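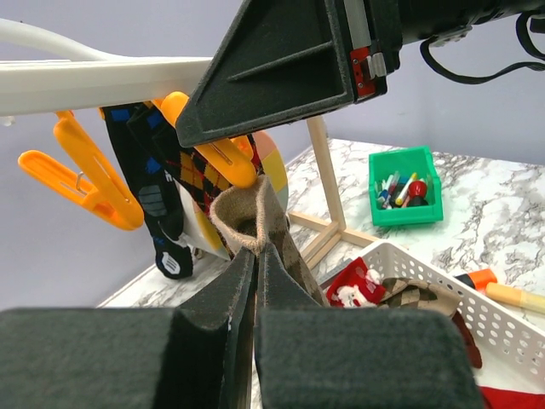 Brown patterned sock, beige rib inside the cuff.

We use cookies to improve your experience on this site. Accept / Manage settings

Drulano catalog import stops partway, no error shown
Posted by balaskas_shop, 26 June 2018
12 comments

Status: open, then closed, then open again, see bottom

Setup: Drulano on the back office PC, Plurnumeo for the online store, nightly sync between the two. Shop is Balaskas, housewares and hosiery, Closham branch only. The other branch is on the old system and is fine, lucky them.

Problem: exported the full catalog from Drulano as CSV, 2,272 rows. Plurnumeo import says "Complete", green check mark. Only 2,000 products in the store. Everything after that is just gone. No error, no skipped rows report. The export sorts by department so what's missing is the tail end, meaning most of the socks and all of the laundry stuff.

Tried so far:

- ran it again. same
- different browser. same
- saved the CSV from a plain text editor instead of the spreadsheet, in case of hidden characters. same
- deleted the last row that did load, in case it was a bad one. Import then took the next row and stopped at 2,000 again. So it's a cap, not bad data. Wish I'd done that one first
- looked for a setting for it. There's a batch size box under Advanced, set to 50. Changed it, saved it, it goes back to 50

Update. Support wrote back and said clear the cache. Cleared the cache. No change. Asked if there is a row limit on imports, got the link to the "Preparing your file" page, which I had already read and which doesn't mention a limit.

Update. Split the file in two by hand. First half loaded ok. Second half loaded ok too BUT it wiped the first half. There's a checkbox, "Replace existing catalog", and it is ticked by default on every single import even if you unticked it last time. Store was showing half a catalog until I noticed. If you're splitting your file UNTICK THAT BOX EACH TIME.
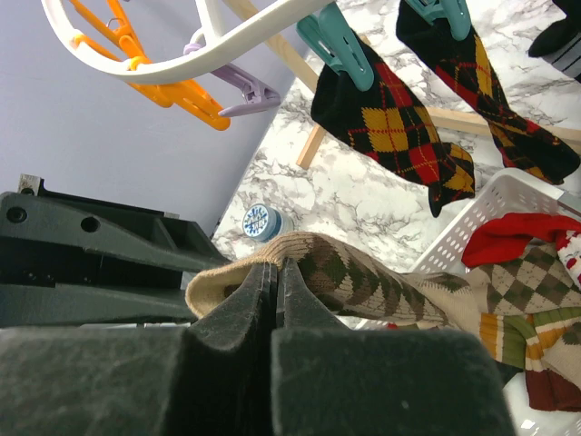

Reloaded the first half with the box off. All 2,272 rows in now, count matches Drulano. Thought that was it and closed the ticket.

Reopened. Overnight sync ran and now some of the variants are merged. Anything where the first part of the SKU matches got squashed into one listing with the price of whichever came last. It's only doing it in the rows from the second file. Looks like the split import treats the SKU as a number and drops everything after the dash. So HS-style codes are ok, number codes are not. Hosiery is a mess, crew and ankle sharing one price, sizes gone from the dropdown.
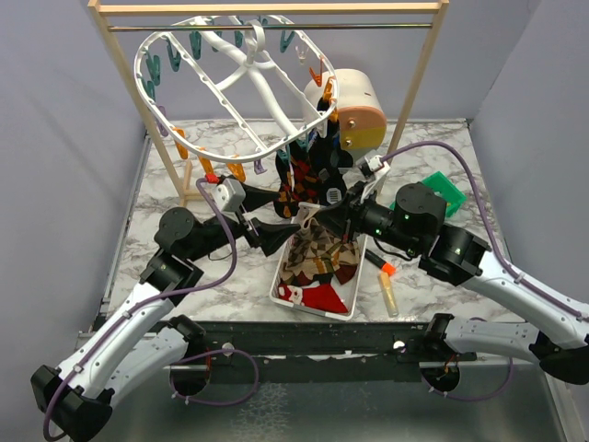 Laundry department got hit the same way. 4410-A and 4410-B are different products and the store now has a single 4410 with the A title, the B price and a description stitched out of both. A is the rectangular clip hanger. B is the oval peg hanger, white, ring with all the small holes in it and a center hook so it'll hang from the rod on a wooden drying rack. A customer ordered "the oval one" off the merged page and the pick slip printed the A code. Fixed that order by hand. Turned off online ordering for anything starting 44 untill this is sorted.

Workaround, seems to be holding:

1. In Drulano, export with "Quote all fields" on. It's off by default
2. Split the file so neither part goes over 2,000 rows, keep the header line in both
3. Don't open either part in a spreadsheet first, it eats the quotes when you save
4. Import part one, box ticked. Import part two, box NOT ticked
5. Pause the nightly sync before you start, turn it back on after you've checked a few dashed SKUs

Did all that again from scratch, took most of the morning. 4410-A and -B are seperate again, sock sizes are back. Prices look right in the ones I spot checked.

Still want from support: is the cap documented anywhere, can the checkbox default to off, why won't the batch size save. Same questions I sent in May about the smaller file, btw, that ticket got auto-closed.

Leaving this open until the sync has run a couple more nights.

Was this helpful? Share (12)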